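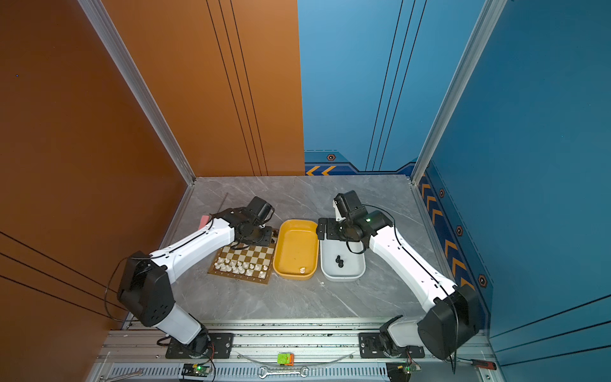
Wemero's lithium brine project at Piswood will move into its second round of pumping tests in January, and the company's exploration manager expects the results to settle where the first production wells go.

The manager, who has worked on the site since the first hole was drilled, spoke on 22 December 2022 from the field office, a short drive from the wellheads. The crew was packing up for the holiday break and the phone line dropped twice.

"We have two wells we can pump and a handful we just watch," the manager said. "The first round told us the brine moves. It didn't tell us how far away it comes from, and you need to know that before you spend money on a plant."

The deepest well at Piswood reaches 688 meters. Drilling it took longer than planned. The crew lost circulation in a fractured zone and had to case the hole in stages, and for a while there was talk of stopping short.

"I wanted to stop, to be frank. The driller talked me out of it," the manager said. "The bottom section turned out to be the best rock in the hole, so I owe him a dinner."

Asked about grades, the manager would say only that brine from the lower zone has carried up to 300 milligrams of lithium per liter, and that the upper zone is weaker. A resource estimate is being prepared by an outside consultant. It will not be released until the pumping data has been added.

"People call and want one number," the manager said. "A brine isn't a vein. It moves when you pump it. If you draw too hard you pull fresh water in from the edges and your grade drops, and then the number you gave everybody is no good."

Wemero shares the project with Pongsiri, which is paying for the current work in return for an interest in the license. Pongsiri's geologists get the field data at the same time as Wemero's own staff. The manager described the arrangement as workable, though the time difference makes for early calls.

The larger open question is processing. The partners have ruled out evaporation ponds because the site is too wet for much of the year. They are looking at direct extraction, where the brine passes over a material that takes up the lithium and the rest goes back underground. Samples have been sent to Buleo, a process testing firm, and first results are due after the pumping round.

"Magnesium is what I'm watching," the manager said. "Ours is on the high side. Buleo thinks they can handle it. I'd like to see it done with a full tank of our brine, including the bad stuff from the upper zone."

Some landowners near the site have asked what the project will do to their water wells. The manager said shallow wells on the neighboring properties were measured before the first test and will be measured again throughout the second, with the readings mailed to each owner.

"They should have had that from us earlier. We were slow on it."

The pumps will run day and night once the test begins. The manager has already put in for the first night shift.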